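Home | Builds | Bench Notes | Swap Shelf | Back Issues

September
By the Bench Notes desk
3 min read

Bench Notes: the arm at Hastmont gets a gripper

Quick one this month, half the shop is still under sawdust and I have a laser to realign before open hours.

The arm. You've all walked past it. We've been at it on and off for 3 months and it moves now, properly, all joints, no more of that shudder at the shoulder. Shudder was a loose set screw. A whole evening on the Cirex driver settings first, of course. Check your screws.

Gripper next. Two fingers, black, printed at the shop. First pair flexed too much and went in the scrap bin. Second pair is stiffer, wider at the base, and so far I like them a lot. 202 grams for the pair with hardware – the wrist motor can live with that.

Then the camera. Small one, sits at the wrist and looks out between the fingers, so you see what the gripper sees. Mount took three tries. Cable still snags on the elbow if you swing it hard left, so dont swing it hard left.

Software is the Montoya controller, plus our own script for the open and close. Script is ugly. It's in the shared folder, fix it if you want, just leave a note. Logging is on by default and stops at 4,000 lines, delete old logs when you're done please.

The job we picked is dishes. Bowls, mostly. Rims are a good thing to practise a grip on and most of us have spares at home. Shiny table is a pain for the camera with the lights on, glare all over, and wiping it down only gets you so far. Might try a matte sheet.

Fingers open in both of these, one with the stacked bowls and one looking across the tabletop.
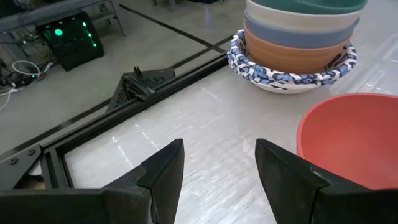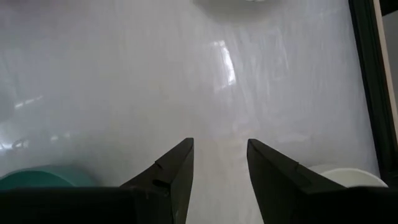 What we still need

– A longer cable for the wrist camera, with a right angle plug if you have one
– More bowls, any color, chips are fine. Plastic is best for now
– Somebody who can read the Heltar motor manual and tell me what page 158 is on about
– Foam or rubber sheet for finger pads, thin stuff, offcuts ok

Leave parts on the shelf by the drill press with a lable on them. Arm nights start at 7 pm, bring safety glasses.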